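Lidora Folding Table: do you need furniture for your laundry?

Trunico wants $536 for the Lidora, a table made for folding clothes on. I read that price twice in the shop. A dining table does the same job, and so does a bed, and most of us have been getting by with one or the other since we left home.

The sales pitch is height. Trunico says ordinary tables are too low for standing work and that its own, with adjustable legs, will spare your back. I went in doubting this and came out half convinced. At the second-highest setting I could get through a full basket of towels without leaning over, and I'm taller than average. My kitchen bench is nearly the same height, though, and it was already paid for.

Setting it up took 20 minutes, most of that spent working out which way the cross brace goes. The instructions show it from underneath in one drawing and from the side in the next, with no labels on either. Once together it's solid enough. Push hard on a corner and there's a bit of sway at full height, less with the legs lowered. 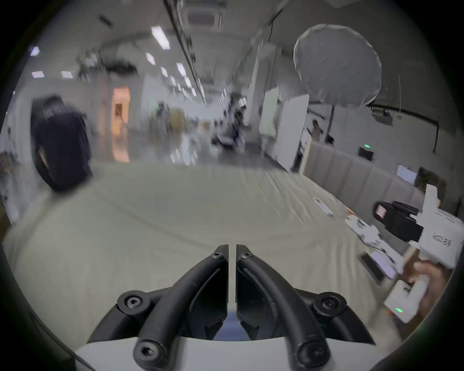 Right hand on the white grip, green light showing.

The top comes with a fitted cotton cover over thin padding. I expected to hate it and it's probably the best part. Slippery stuff stays where you put it, and a shirt laid flat doesn't creep off the edge while you're doing the sleeves. The colour is less clever. It's a pale grey that shows every speck of navy lint, and the first load of dark socks left it looking as if a cat had slept there. A lint roller gets most of it off.

Trunico says the cover is machine washable. True, but getting it back on is like putting a fitted sheet on a mattress one size too big. You pull down one corner and the opposite one pops up. A spare costs extra and the colour choice is the same grey or a slightly browner grey.

Then there are the claims on the box. "Cuts folding time in half" is printed on the side with nothing to back it up. I timed myself on two similar loads, one on the Lidora and one on the bed, and there was hardly anything in it. What slows me down is fiddly stuff, and no table helps with that.
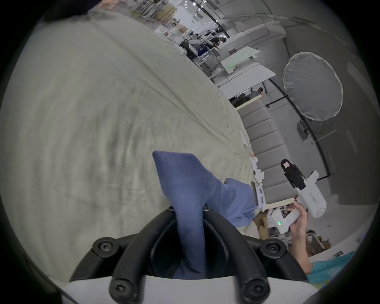

Socks are the worst of it. You still have to pick through the pile, find the mate, decide whether two navy ones are the same navy, and the Lidora has no tray, rail or pocket to sort them into. For this money I'd expect somewhere to put the odd ones. Escobedo in Liltside, where I bought mine, sells a clip-on basket made for a different table and it doesn't fit. I asked.

Storage is fair. The legs fold flat and it will slide behind a door, although it's heavy enough that I've stopped bothering and leave it up. So now I have a table permanently in the hallway with things other than laundry on it. Keys, mail, a bike helmet.

The warranty covers the frame for two years and leaves out the cover and the padding, the bits most likely to wear. The padding has already gone a little flat where I rest the basket.

If you have a bad back and no bench at the right height, try one in a shop and take your time over it. Everyone else should clear the kitchen bench, throw an old sheet over it and wait for a sale.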